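4.2 Der Besuchstag in Kededley

Ich hatte mir für den Besuchstag im Februar eigentlich einen sauberen Ablaufplan gemacht, mit Begrüßung, kurzer Einführung und dann einer festen Reihenfolge der Aufgaben. Davon war nach der ersten Gruppe nicht mehr viel übrig. Die Leute wollten gleich an den Tisch, und Solveig Ekström, die mit mir die Führungen gemacht hat, meinte nur: dann eben so herum. Wir haben also mit dem Handtuch angefangen und die Einführung nebenbei erzählt, was ich inzwischen für die bessere Variante halte -- jedenfalls für ein Publikum, das zum größten Teil noch nie neben einem Roboterarm gestanden hat.

Insgesamt kamen 107 Besucherinnen und Besucher, verteilt auf neun Gruppen. Von ihnen haben 58 hinterher den Fragebogen ausgefüllt, auf den ich in Abschnitt 4.3 zurückkomme. Pro Gruppe hatten wir Zeit für mehrere Greifversuche am selben Handtuch, das zwischendurch immer wieder von Hand zusammengeknüllt wurde, gern auch von den Gästen selbst (die Kinder waren darin mit Abstand am gründlichsten!).
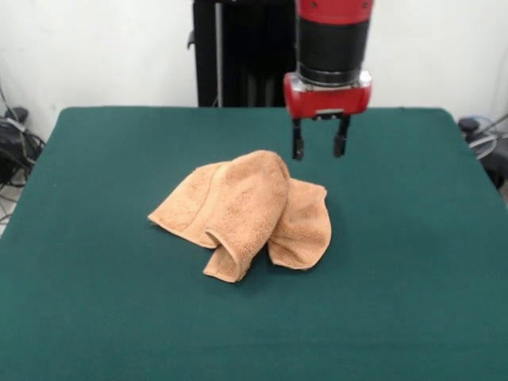

Warum gerade ein Handtuch? Die Frage kam in jeder Gruppe, und ich habe sie jedes Mal ein bisschen anders beantwortet. Bei einem Würfel oder einer Tasse kennt man die Form vorher und muss im Grunde nur noch herausfinden, wo das Ding liegt. Ein geknülltes Frottiertuch hat dagegen jedes Mal eine neue Form, verdeckt einen guten Teil von sich selbst und ändert sich in dem Moment, in dem man es anfasst. Für unser Verfahren heißt das: Es muss entscheiden, an welcher Falte sich das Zugreifen lohnt, ohne zu wissen, welche Lage darunter zum Vorschein kommt. Kavinda Debnath hat das einer Gruppe mit dem eigenen Schal vorgeführt, und danach brauchte ich meine Folie dazu gar nicht mehr.

Was mich überrascht hat, war die Aufmerksamkeit für die Pausen. Vor jedem Griff bleibt der Arm kurz über dem Tuch stehen, während der nächste Zielpunkt berechnet wird. Wir im Labor sehen da schon lange nicht mehr hin. Das Publikum fand genau diesen Moment spannend und hat angefangen zu raten, wohin es als Nächstes geht -- »der nimmt bestimmt die Beule in der Mitte« --, und in zwei Gruppen wurde daraus ein regelrechtes Wettspiel. Man hat den Arm dabei sehr schnell als jemanden behandelt, der überlegt. Uriel Zamudio hat sich solche Äußerungen während der Führungen notiert, und zwar im Wortlaut, soweit er mit dem Schreiben hinterherkam.

Abbildung 7 gehört zu dem Teil der Vorführung, bei dem es um die Wahl des Greifpunkts ging. 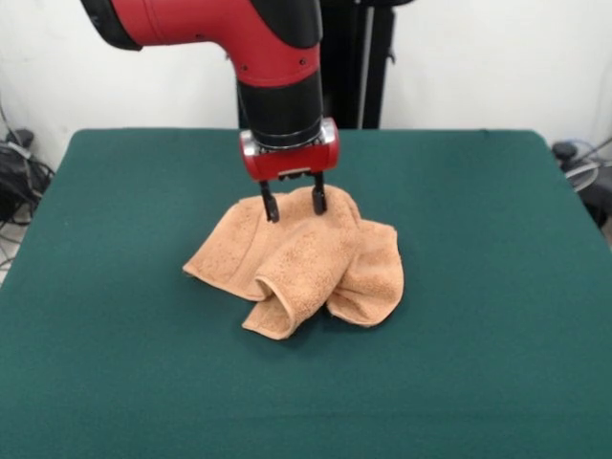
Abbildung 7: Die beiden Greiferfinger am oberen Bereich des geknüllten Handtuchs. Der gerollte Stoff weiter vorn bildet eine Öffnung, die in den Gesprächen oft als Alternative genannt wurde.

Lesezeit für Abschnitt 4.2: 4 Minuten

Über die Stelle vorn am Tuch haben wir lange diskutiert, auch noch beim Aufräumen. Viele Gäste hätten dort zugegriffen, also am Rand, weil man das zu Hause beim Wäschefalten ja auch so macht: Saum suchen, Ecke suchen, hochheben. Unser Verfahren bevorzugt dagegen erhöhte Falten, die sich von oben erreichen lassen. Das ist eine Entscheidung, die wir ziemlich früh und aus ganz praktischen Gründen getroffen haben, und ich gebe zu, dass ich sie vor Publikum schlechter verteidigen konnte als gedacht. Man-lok Siu hat vorgeschlagen, beide Strategien beim nächsten Mal nebeneinander zu zeigen und die Gruppe vorher abstimmen zu lassen. Das würde ich sehr gern ausprobieren.

Noch etwas zur Technik des Erklärens. Ich habe anfangs viel zu viel über die Steuerung geredet. Bei der dritten Gruppe habe ich gemerkt, dass ein Satz reicht, wenn man danach den Mund hält und die Leute zuschauen lässt. Fragen kommen dann von allein, und sie sind meistens besser als die, auf die ich mich vorbereitet hatte. Eine Besucherin wollte zum Beispiel wissen, ob es der Maschine hilft, wenn das Tuch einfarbig ist. Darüber hatten wir intern zuletzt kaum gesprochen; jetzt steht der Vergleich mit gemusterten Stoffen auf der Liste für die zweite Versuchsreihe bei Maldonado.

Ganz ohne Reibung lief der Tag nicht. Mit 90 Sekunden Wechselzeit zwischen den Gruppen waren wir viel zu knapp, so dass sich die letzten drei Führungen überlappt haben und Teodoro Ledesma eine davon spontan im Flur begonnen hat. Für die Auswertung spielt das insofern eine Rolle, als diese Gruppe weniger Griffe gesehen hat als die anderen. Ihre Fragebögen sind deshalb in Abschnitt 4.3 gesondert ausgewiesen.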